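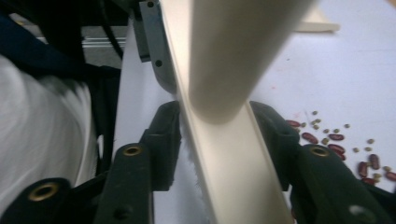 Meine Großtante Hermine Leitner hatte in ihrer Küche eine Schublade, die sich nur öffnen ließ, wenn man zuvor mit der flachen Hand dagegen schlug, und in dieser Schublade lag alles, was im Haus irgendwann einmal übrig geblieben war. Schnurreste, Schrauben ohne Muttern, der Schlüssel zu einem Fahrrad, das 92 verkauft worden war. Ich habe als Kind ganze Nachmittage davor zugebracht und könnte heute noch aufsagen, was wo lag. Am liebsten waren mir die Dinge, deren Zweck ich nicht kannte, und dazu gehören bis heute Kunststoffprofile, so eine lange cremefarbene Rinne mit zwei hochgezogenen Seitenwänden, die für sich genommen überhaupt nichts ist und erst dann etwas wird, wenn jemand sie irgendwo anbringt. So ein Stück wirft man heute weg. Man wirft es weg, weil die Wohnung klein ist und das nächste Stück im Baumarkt weniger kostet als der Kaffee auf dem Weg dorthin, und ich verstehe das, ich wohne selbst auf zwei Zimmern.

Trotzdem möchte ich heute ein Wort für das Aufheben einlegen, auch wenn das gerade schlecht in die Zeit passt. Überall wird ausgemistet. Meine Nachbarin Roksolana Ivanyshyn, die ich sehr gern habe und deren Kirschkuchen ich jedem empfehle, hat im Februar 7 Säcke aus ihrem Keller getragen und war danach so glücklich, dass sie im Treppenhaus gesungen hat. Ich gönne ihr das von Herzen! Zwei Wochen später stand sie abends vor meiner Tür und fragte, ob ich vielleicht ein Stück Leiste hätte, so lang wie ein Unterarm, für hinter das Regal. Ich hatte eines. Wir haben dann noch bis halb elf bei mir in der Küche gesessen und über ihre Schwester geredet, und ich glaube, ohne die Leiste hätte sie nicht geklingelt.

Denn darum geht es mir eigentlich, um das Klingeln. Wer etwas aufhebt, der wird gefragt, und wer gefragt wird, der lernt die Leute kennen, mit denen er seit Jahren die Haustür teilt. Früher ging man dafür zum alten Kravets in die Eisenwarenhandlung, wo es laut Ostap Kravets 3000 Artikel gab und dazu hinten im Lager noch einmal so viele, die in keiner Liste standen. Man kam wegen eines Dübels und ging mit einem Dübel, einer Meinung zum Wetter und dem Rat, die Dusche endlich vom Fachmann machen zu lassen. Das Geschäft ist zu, im Schaufenster hängen jetzt Brillen, sehr hübsche übrigens, ich habe mir dort selbst eine ausgesucht.

Kayode Onyeka, mit dem ich früher das Büro geteilt habe, hält mir an dieser Stelle gern entgegen, dass meine Schwärmerei nur funktioniert, solange man die Sachen auch wiederfindet. Er hat recht, und er weiß, dass er recht hat, das macht es nicht angenehmer. Es gibt ein Aufheben, das keines mehr ist, bei dem sich Karton auf Karton türmt und am Ende die Kinder davorstehen und zwei Sommer lang sortieren. Bei Tante Hermine war es eine Schublade. Wenn sie voll war, musste etwas hinaus, und darüber wurde am Küchentisch verhandelt, mitunter heftig, denn mein Onkel hing an seinen Gardinenröllchen.

Eine Schublade also, mehr verlange ich gar nicht. Oder eine Kiste, meinetwegen auch einen Eimer unter der Spüle, und darin die Reste, die vom Vorhaben übrig sind, und ein Bleistift dabei, damit man draufschreiben kann, wovon sie stammen (das habe ich mir leider erst viel zu spät angewöhnt). Falls Sie im Haus jemanden haben, der so eine Kiste besitzt, dann klingeln Sie ruhig einmal, auch wenn Sie nur einen Haken brauchen. Bei uns brennt meistens bis elf noch Licht.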